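3.2 Objects and Table

The naming study used pairs of small objects, one from play food and one from the kitchen drawer. The play food came from the Iltano shelf set and the tools from two suppliers, Plastitik and Milico. We wanted things that most adults have handled or at least seen, but that differ in how settled their names are. A fork has one everyday name. A piece of toy food may be called by the food it copies, by its shape, by the word "toy", or by whatever sits on top of it.

This section describes one pair in detail, the toy pastry and the Y-shaped peeler. It gave the widest spread of names of any pair in the set, and most of the coding rules in Section 4 were written with it in mind.

All pairs were laid out on the same table. The top is plain white laminate with rounded corners, smooth and without a pattern. It carries a few faint marks from earlier use, which we left as they were. In a pilot we had covered the top with a cloth, and people kept talking about the cloth.
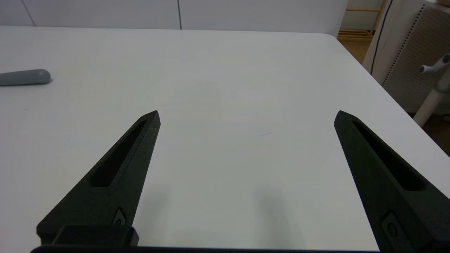
A white surface has one drawback. Pale parts of an object stand out less against it, and several of our tools have pale heads or handles. We checked this before the main study by asking a separate group to point out the parts of each tool from a standing position. No tool was dropped as a result, though a white spatula was moved from the first block to the practice block.

Light was kept even and soft so that shadows stayed light. Strong shadows had been a problem in the Ibarra object lists, where the shadow of a ladle was named as a second object by some readers. Upright panels in a light gray-white stand behind the table and along its left side. They hide most of what is behind the table from a person standing in front of it. The right side was left more open to give the assistant a way in when objects had to be changed. 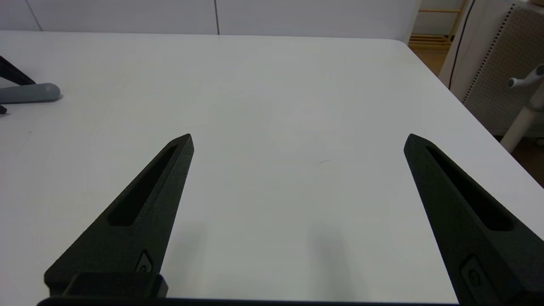 The scratches in the laminate were entered in the session notes once and then ignored. If a rater mentioned one, the remark was kept in the transcript and coded as "surface". There were very few of these and they did not differ between blocks.

The pastry is a small rectangular piece with an orange-brown baked crust. A layer of white cream lies on top, and on the cream there is a bright yellow piece of fruit with two small dark berries by it. The base could be read as toast or as cake, and the fruit could be one of several kinds. We made no attempt to settle either question. The supplier's sheet lists the item only as "fruit pastry", and we use the word pastry in the tables to keep to one label. Raters were free to use any word they liked.

The peeler has a cream-white head in the shape of a Y, with a metal blade held between the two arms, and a gray rounded handle. Peelers of this form are common, and a kitchen catalog from 1959 in our reference shelf already gives one a full page. Even so, some adults know only the straight kind, in which the blade runs in line with the handle. This made the Y-shaped one useful to us. A rater who did not know it had to work from the blade and the grip.
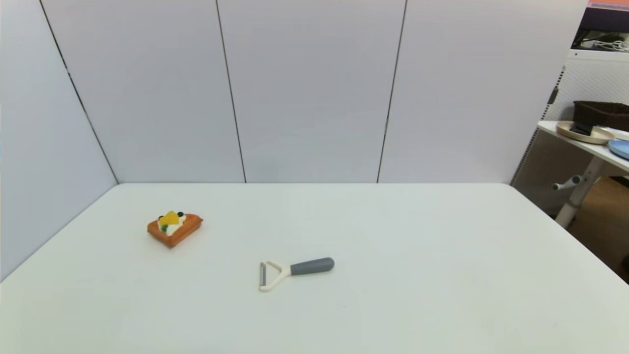
The two objects were placed with space between them, the pastry left of center and the peeler nearer the middle. The peeler lay flat with its head to the left and its handle to the right, so that the blade and the arms of the Y could both be seen. The pastry was set at a slight angle. Laid square to the table edge in the pilot, it was more often called a block or a brick, and we did not want the layout to push raters toward a shape word.

Positions were checked by eye. We did not mark the table, as marks would have been visible beside the objects. Small shifts between sessions are therefore present in the material, and we treat them as noise.

Figure 3. The toy pastry and the Y-shaped peeler as laid out on the white table. 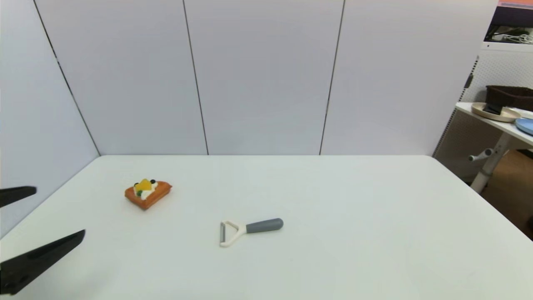

3.3 Naming Task

A total of 59 adults took part in June. Each stood in front of the table and was asked to say what was on it, in any order and in any words. There was no time limit. After the first answer the assistant asked once for another name for each object, and then changed the pair.

Answers were typed up the same day and split into single names. Two coders worked through the first 200 names together and the rest separately. Spelling and plural forms were merged. Words for material or color were kept apart from the name itself, so that "yellow fruit cake" counts as "fruit cake" with one color word.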